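Search this notebook
Print this page | E-mail this entry

Bench notes, Tuesday, July

Tray day. The Mastex order is short again, so the small parts that should have been sorted in June are being sorted now, by me, with help from whoever walks past looking idle. Razia walked past looking idle at 9.40 and was kept until lunch.

State of play first thing: one Storport drawer labelled BUSHINGS, containing grommets. One Storport drawer labelled GROMMETS, containing grommets, two bushings, a pencil stub and a receipt for sandwiches. I have kept the receipt in case Kausar is still waiting to be paid back.

Tipped the lot out and went through it by hand. Total from both drawers was 200, which agrees with the stock sheet so neatly that I went and asked who had filled in the stock sheet. Eduard said he had. He said it in a tone that discouraged a second question. Of those, 14 have nicks on the inner lip and have gone in the reject tub. Six more are the wrong size altogether and belong to the old Muven frames, of which we have had none in the building for two years. Back in the drawer they went, naturally.

Vittoria wants us to stop using the plastic lids as sorting dishes. She has a point. The lids slide, and anything round makes for the floor the moment you lean on the bench. Metal trays only from now on, on the brown-grey mat, lengthwise to whoever is working. The ones with channels along the bottom are best for small rings, which mostly stay where they are put. The flat ones can go back to being used for biscuits.

Tried it after the tea break. Parts in the tray, white bracket left out on the mat to the right, where I can find it without moving everything else.

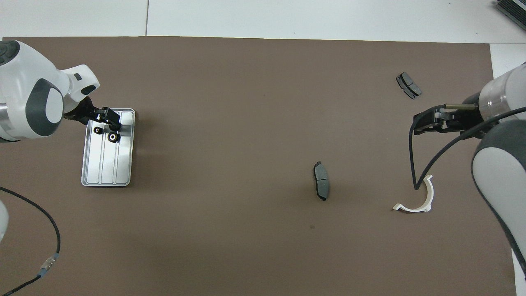 Afternoon: brackets

Maksymiv sent the curved brackets in a bag with no paperwork and a note reading "as discussed". I have discussed nothing with Maksymiv. Floor hasn't either, though she did once hold a door open for their driver.

They are C-shaped, with a flat tab at one end, and the tab is the part that gives trouble. It wants to sit flush and on the first few I tried it rocked. A few strokes with the fine file cured one of them. The second I filed with more confidence and it is now a very good example of too much filing. Marked it SCRAP so that somebody doesn't rescue it out of kindness.

Razia thinks the tab is meant to be slightly proud and gets pulled down by the screw. Tried that on the third, tightening by hand only, and it went down without complaint. I had by then told two people it was a moulding fault. Have told one of them otherwise.

To do

Relabel both Storport drawers. Large letters.
Ask Maksymiv what we discussed.
Order 100 bushings, real ones, from anyone but the last lot.
Find the other channelled tray. Eduard had it on Friday and is being vague.
Buy biscuits, see above.
Wipe the mat down. Something on the corner is sticky and I don't want to know whose lunch it was.

Left at 5.15 with the reject tub still on the windowsill. Floor has the key to the scrap cupboard.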